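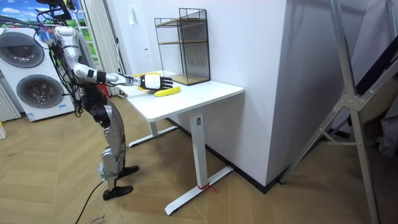

1 February 2026. Mominville shop, notes by M. Lambrakis

Banana pick and basket lift, same desk as before. Left the mesh rack at the back against the wall.

Changed since the last entry: wrist speed limit down to 36 percent on both arms, and the approach height raised by 6 mm. Crisóforo re-ran the hand calibration before I got in. His offsets are in the Petchrat folder, file 264. Don't use the older one, the thumb values are swapped left to right.

Single-hand pick on the banana: the palm comes down square now, but the fingers close late. I think the delay is in my grasp script and not in the hand. Need to log the command times to be sure.
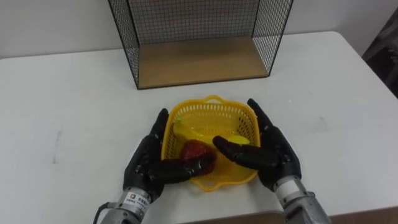

Two-hand basket: thumbs outside, fingers over the rim. The wrists have to arrive together or the basket turns. Added a wait so neither hand closes until both report in position. Grip force set to 50 on the Alumance scale for both sides, to be tuned.

To do
- log timestamps for the close command
- tie up the cable bundle at the shoulder
- try the basket with the fruit moved to one side
- C.Q. to check left wrist play, I get a different reading every time
- shelf placement can wait until March

Clondudard Shared Workshop | Contact | Back to top
This site uses cookies to remember your login. Accept | Settings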